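Palo Handheld Gripper Kit: Set-up Guide
Section 4. Recording two-hand demonstrations for the Lurkel training method 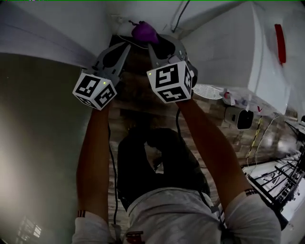
Reading time: 4 min

4.1 Purpose of this section

This section explains how to record demonstrations with two hand-held grippers and a head camera. The recordings are used to train a policy with the Lurkel method. In this method the person does the task with the grippers in the hands, and no robot arm is needed during recording. The arm learns later from the path of the grippers and from the head view.

Please read section 3 (charging and pairing) first. The steps below suppose that both grippers are already paired with the recorder.

4.2 How the position is found

Each gripper carries a white cube at its base. The cube has black square markers printed on its faces. The software Pinto searches for these markers in every image of the head camera and calculates from them where the gripper is and how it is turned. One visible face is enough for a position, but the rotation is more stable when two or three faces are visible together.

In the corner pick shown at the top of this section, both grippers reach toward a small purple object and the fingertips come together just below it. The right cube shows three faces to the camera in this pose. Try to keep a similar hold in your own recordings.

4.3 Before you start

1. Put on the head camera and tighten the strap. The camera must not move on the head when you look down.
2. Clean the cube faces with a dry cloth. Do not use alcohol, it makes the print gray with time.
3. Close the wrist band on each arm. The band should sit firm but not stop the movement of the hand.
4. Lead the cables along the arms and leave a free loop at the elbow. Stretch both arms fully one time and check that no cable pulls.
5. Switch on the left gripper, then the right gripper. Wait until the small LED on each cube is green.
6. Open Pinto, choose "Two hands" and hold both cubes in front of you. The names LEFT and RIGHT must appear on the correct sides.

Note: If the names are exchanged, do not exchange the grippers in your hands. Go to Settings, Devices, and press Swap.

Caution: Cables can catch on handles and on the bars of racks. Look at the work place before you begin and choose a standing position where the cables hang free.

4.4 Recording one demonstration

1. Stand in front of the object with both feet still. Walking during the grasp is allowed, but the result is less good (see 4.6).
2. Open both grippers fully and hold them for a short moment in the view of the camera. Pinto uses this as the start pose.
3. Press Record.
4. Move both grippers toward the object with a calm and even speed. Keep your head turned to the object and not to your hands.
5. Close the fingers. For soft objects, close slowly, because a soft object changes its form and the fingers can slip.
6. Lift the object, bring it to the target place and open the fingers.
7. Return to the start pose and press Stop.
8. Choose Keep or Discard. Discard also when the object was dropped and picked again, except if you record the "recovery" set.

Repeat until the set is complete. For one task we recommend 260 kept demonstrations. After every 12 demonstrations, change the place of the object and do the check of the start pose again.

Note: Objects in corners need more attention. The walls limit the angle of the fingers, and one hand can cover the marker cube of the other. If this happens, bring the elbows a little outward.

4.5 Checking the quality

After each demonstration Pinto shows a bar for every gripper. Green parts mean that the cube was found, white parts mean that it was lost. A short white part is filled in by the software. When a cube is lost for more than 12 images in a row, the demonstration is marked with a flag and is not used for training until you confirm it by hand.

The most frequent causes of lost markers are:

- strong light from a window on the cube face
- a sleeve that slides over the cube
- fast turning of the head

4.6 Result from our own test

In March we compared two sets at our site in Rarndale, with the same operator and the same objects. In the first set the operator was standing still, in the second set walking was free. The walking set had 47 flagged demonstrations. The standing set had 3. After training, the policy from the standing set also approached corners with less hesitation, but we tested only small soft objects and cannot say if this is true for rigid ones.

4.7 After recording

1. Switch off both grippers and wait until the LEDs are dark.
2. Open the wrist bands and take off the cables. Pull at the plug, never at the cable.
3. Connect the recorder to the computer and choose Export. Do not disconnect before the message "Export complete" appears.

The export folder is used in section 5, Training a policy.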